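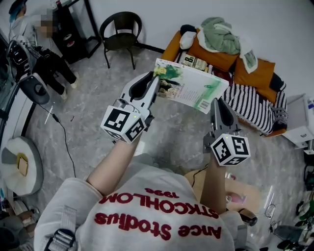
14 May 2026

Sitting-room tidy, second go. I said last time I'd write this up properly and then didn't, so I'm doing it now with a cup of tea before it all goes out of my head.

The sofa first, as ever. It's the orange one against the white wall and it collects everything. On it at the start: the black-and-white striped blanket over the seat, the green and white cloth scrunched up on top of the backrest, the little white pillow, the orange cushion, and the book with the big 8 on the cover propped up on the seat. I like that book where it is, but Flora wants all the reading matter in one place and she's probably right, so books come off before anything else gets touched. The paperback with the green watercolour sort of cover is the one I keep coming back to. It's floppy! Pick it up by the top edge and the bottom swings about, and if you put it down on its spine it slides open and you're back where you started. Flat on its back, cover up, is the way to do it (Deming worked this out ages ago and I ignored him, sorry Deming).

Blanket next. I've tried folding it in half and half again, and I've tried thirds. Thirds looks nicer but the stripes give you away if you're even slightly off, and then I can't leave it alone. Going with halves from now on. The cloth can be folded small and go on the arm – I don't want it back up on the top, it only slips down behind.

Cushions last: white pillow left, orange cushion right. The orange one does vanish a bit against the sofa and Flora asked whether we could swap it for the blue one from the Mutus order. Fine by me, but it needs to happen before we do the final list, or everything has to be relabelled and I am not doing that twice.

Floor. The black cable wants to go along the wall. I caught my foot on it in the first week and I've been stepping over it like a show pony ever since. There's a little white stick near it as well, which I shall pick up and put in the odds tray. Marble-look flooring hides small pale things very well, so do a slow walk round before calling the room done.

Chair stays where it is, and so does the black stand with the speaker. We did talk about moving the chair nearer the window end but Deming measured it and there's 3 cm in it, so no.

Item list stands at 1,062 lines after this morning. Flora's copy says 1,217. I think she's still got the Jatitz shelves in hers, and I took those out, but we need to sit down with both and go through them.

To do:
Ring Furkine about the spare cushion covers
Cable clips, 2 packs
Ask Deming where the odds tray has gone
Try the blanket in halves with someone else folding, see if it comes out the same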